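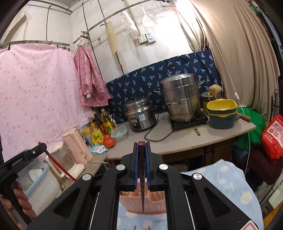 Corner counter, cooktop end. Palm-leaf cloth behind, rice cooker in front of it.

Home | Notebook | Small Kitchens | Storage | Contact

Sep 2, 2024
By Wiebke Engelhardt

Print this entry | E-mail this entry

Entry 903. Chopsticks and the corner counter.

Started from the Jamley note, which says a cramped kitchen gets easier to use once everything long and thin stands upright in one holder. I doubted that in March and I still do. The note runs to 12 pages and the chopsticks get one paragraph, with no word on how anyone checked it.

Still, fair try. The chopsticks get laid out on the polka-dot sheet and go back into the pink holder one at a time. No sorting first. I wanted to see what a person does with a mixed lot when there's no drawer to fall back on.

First thing against the note: it assumes pairs. This lot is a red one, a couple of greens, a dark brown with a bit of gold on it, and two dark reds that could pass for a pair if you don't look hard. Stallow's comment on the draft was "buy a matching set." Fine, but then we're testing shopping. 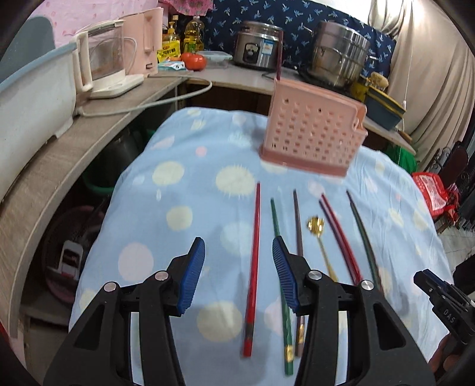
On the sheet, part way. One in the holder, gold spoon still out with the rest.

The spoon is a nuisance. Flower-shaped head, very thin handle. Jamley would put it in with the chopsticks on grounds of length. I'd say the head wants room that a full holder won't give it, and whoever cooks will end up pulling out three things to get one. Not tested yet, so that's opinion. Marked as such.

Holder itself: a rectangular basket, small square holes in rows. Pfeiffer likes the holes for drainage and wants to write that they stop the tips from going moldy. I asked for anything at all to back that up and got a link to a seller's page. Leaving it out. The long red one has a dark smudge at the tip and I'm not going to guess at what did it, either.

Bigger doubt is the counter. Draleo's plan frees up a strip 135 mm deep along the back by going vertical. On paper, yes. But look at what lives on this counter: rice cooker, the tall steamer on the cooktop, oil, sauce, the kettle, a basin of plates, bowls, and cords running between. A chopstick holder is the smallest thing in the place. Standing it up or laying it down changes very little while the cooker and the steamer stay where they are. The wall does more work than the counter does - the rail over the sockets has the ladle and a cloth bag on it, and I'd sooner look at that than at another basket.

Also the scissors and the knife. Both are on the counter, the knife near the edge. The note has nothing on blades. I'd move the knife before I gave the chopsticks another thought, and I've told Draleo so.

To do:
- Run it again with the spoon left out, then with the spoon last.
- Try the holder on the left by the kettle, then over on the bowl side. Same chopsticks both times, please.
- Find a home for the knife that isn't the holder.
- Ask Jamley where the "easier to use" claim comes from. In writing this time.

Pfeiffer wants 2,000 words for the newsletter by the end of the month. I don't have 2,000 words on this. I have a page, and half of it is the spoon.

W.E.

Previous entry | Next entry | Back to Notebook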